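Notebook > Mellwood shop > Two-arm cell

Mar 14, 2024

Spent a happy morning on the handover rules, which had been a bit of a muddle since February. New wording: when both grippers share the middle of the table, speed stays at 15 percent and hands stay out — yes, even for a quick nudge.

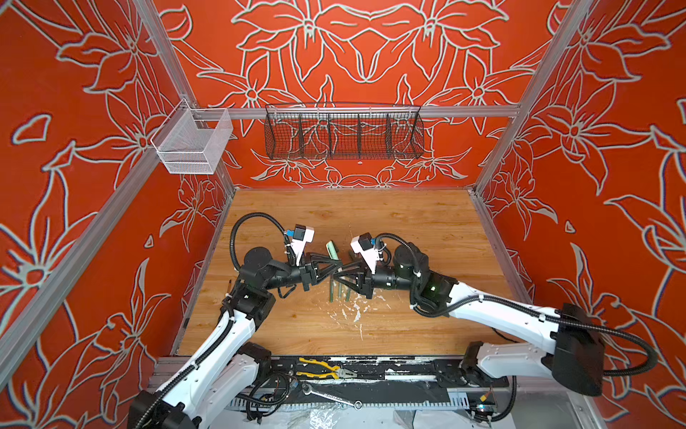 Rosser asked whether a pause counts as a stop. It doesn't, so I've put that in too.

Tools come off the rail before any run over 80 cycles.

Comments
"Fine by me, print it big."
"Does this cover Travora?"

Recent entries
Pimero gripper pads
Cable loop checks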